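# A morning at the Endale open day

I've wanted to get inside Endale for years, and on May 12, 2025 they finally opened the doors to the public! It's a packing hall on the edge of Plokolley, the sort of building you drive past without a second look, and the people in it send out rolls of paper, lining cloth, thin felt and who knows what else to print shops and schools all over the county.

I got there early and still ended up at the back of the line for coffee. Gert Sibiya was handing out name stickers and maps at the door (the map was a photocopy of a photocopy, with the restrooms drawn in by hand), and he told us the building has 1422 shelf spaces. I'd have guessed half that. The aisles are narrow and tall and smell like new notebooks, and I could happily have spent the whole visit wandering up and down them.

We started in the storeroom, where we got to feel sample sheets from a big ring binder. I kept going back to a soft gray felt made by Horkar. Then it was through a set of swinging doors and into the part I'd come for.

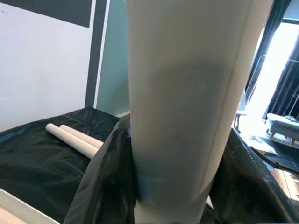
**Stop 4: Wrapping**

I could have stayed at this stop all day. A big off-white roll was standing nearly upright in folds of shiny black plastic, with two slim white dowels lying next to it on the sheet. The roll has a lovely quiet surface, matte and a little bit textured, and one thin straight seam down the side. Next to all that creased, glossy black it looked almost soft.

Nahom Shiferaw has been at the wrapping station for six years and was great at explaining it without making us feel silly. The plastic keeps out dust and damp, and the trick is getting it snug at the bottom first and working upward. If you start at the top, the air gets trapped and you end up with a balloon. She had us try it on short practice rolls. Mine looked like a badly wrapped umbrella, but the kid next to me, who was maybe ten, got hers nearly perfect on the second go and was very pleased about it!

Somebody asked how many they wrap, and the answer was over 3000 in a busy month. June is the worst, when the schools put in their orders before the summer break.

**Stop 5: The loading bay**

Louder and colder, with a good view of the hills if you stand by the far door. We watched a truck for Pranstead being filled, long rolls at the bottom and short ones on top, and I learned that the straps are checked twice before anything leaves. There was a table of offcuts by the exit at 70 cents a bundle. I bought two bundles of cream paper and one of the gray felt, and I've already cut up half the felt for coasters.

Parking is on the grass behind the hall, so wear decent shoes. The sandwiches ran out before noon, but the lemon cake lasted longer and was the better choice anyway. Gert said they hope to do another open day next spring, and I've asked him to put me on the list.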